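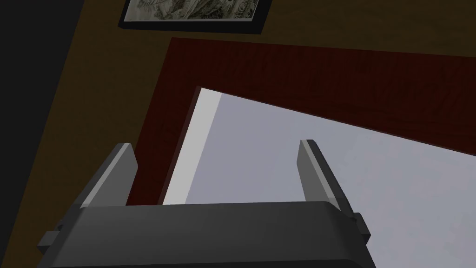 4.2 Edge highlights and the reading of matte surfaces

We were delighted by how much work a thin line of light can do. In the first block, viewers judged the roundness of matte gray solids with the edge highlight either kept or painted out. Figure 3 has the kind of cue we mean: the dark gray housing has softly beveled edges, and its top face turns slightly lighter along the upper rim. Everything else on that face is close to one even tone.

The block used 84 rendered stills, each shown for 200 ms on a plain background. After removing trials with no response we had 2,111 judgments. Viewers called a form "rounded" far more often when the highlight was present, even when the outline was exactly the same in both versions. We had expected a small effect that would fade with practice. It held up right through to the last trials, and it was strongest for the darkest grays, where there is little other shading to go on.

The Bataineh set, which we added late in April, gave us the most exciting result of the study. Its forms are all flat slabs with sharp edges, and when a soft pale line was painted along the top of a slab, many viewers reported a curve that the model did not contain. Several drew it for us afterward, and the drawings agree remarkably well on where the curve begins.

Two limits should be kept in mind. All the stills were lit from a single direction, so we cannot yet separate the highlight itself from the habit of expecting light from above. The Nakau forms also have a faint texture, and we left them out of the main comparison for that reason. Fiorella Leone suggested rotating the light in small steps and asking for a judgment at each one, a lovely idea that we take up in Section 5 with the Sundedia forms.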